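Cups, mugs and cloths at Altholm

Gallery page, updated 2026-01-20

The crockery at Altholm was replaced bit by bit over the past three years, and people keep asking which cups we ended up with and what we dry them on. This page shows a couple of the pieces out on the black tabletop, with notes on colour, washing and storage. It follows on from the page on trays and jugs.

Most of what we had before was plain white. It came in one carton from Doltex, and it looked tidy for a year. After that the chips and tea marks showed up from across the room, and people couldn't tell their mug from the next person's. We moved to blues and darks for that reason. Benvinda Valente chose the colours and Wichai Sombatkul did the ordering.

Blue and black

The bright blue with the paler rim is the easiest colour to find in a full cupboard. Behind it is a small rounded cup, matte black outside and teal-blue inside, and a folded cloth at the back. 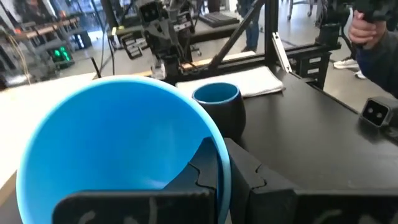
Meriem Fahmy wrote in to ask whether matte black shows fingerprints, and said hers at home always look greasy a day after washing, even when she uses plenty of detergent. She has also given up on the dishwasher for anything dark and would like to know what other people do.

Ours do pick up marks if they are put away damp. Rinse them in clean hot water after the suds and wipe the outside straight away. Going easy on the detergent helps more than adding to it, as the greasy look is often leftover soap. We wash the dark pieces by hand and put the rest through the machine on the short cycle.

The coloured inside is handy too. Coffee stains a pale lining quickly and you end up scrubbing it with bicarb every fortnight. On the teal it takes a good deal longer before anyone notices. Duangjai Chareonsuk still prefers white for tea, so that she can judge the strength, and we have kept a few of the old Doltex mugs for anyone who feels the same.

Cup, mug and towel

A bright blue plastic cup and a navy mug, with the towel folded flat beside them. The navy is close to black in some lights, so look for the handle. 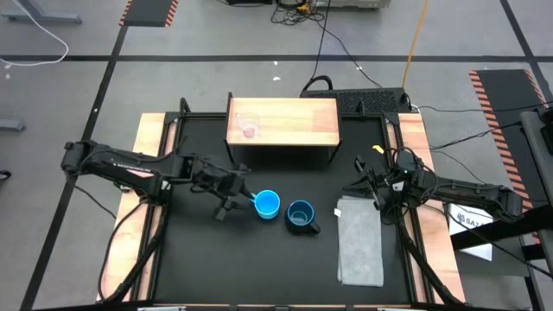 Cloths and towels

Tea towels get more wear than the cups do. We fold them flat, in half and then in half again, with the edges lined up so the pile stays square in the drawer. A towel that has been used for a spill on the floor goes in the wash and doesn't go back on the rail.

Leave the care tags on. They get in the way a little when you are drying the inside of a mug, but once they are cut off we can't tell which ones can stand a hot wash. The Sriwong cloths go in at 60 degrees and the others at 40. Skip the fabric softener, which leaves them useless at soaking up water.

New towels need two washes before they dry anything properly. The next bundle is due in February and will be left on top of the fridge until that has been done.

Where things go

Mugs with handles: second shelf, handles all facing right.
Cups without handles: top shelf, no more than two high.
Plastic cups: low cupboard beside the sink, where the kids can reach them.
Towels and cloths: wide drawer, clean ones at the back so the older ones get used first.
Old white mugs: the box marked Vornach under the bench. Help yourself, but please bring them back.

Replacements

If you break something, put the pieces in the paper-lined bin and write the colour on the sheet inside the cupboard door. The black cups are listed as 1216 in the supplier's catalogue, which runs to over 2000 items, so the number is worth having. Boonmee Chaimongkol places the order when the sheet is full. The blue ones are usually in stock and the navy mugs can take a few weeks.

Back to trays and jugs
Next page: bowls and lids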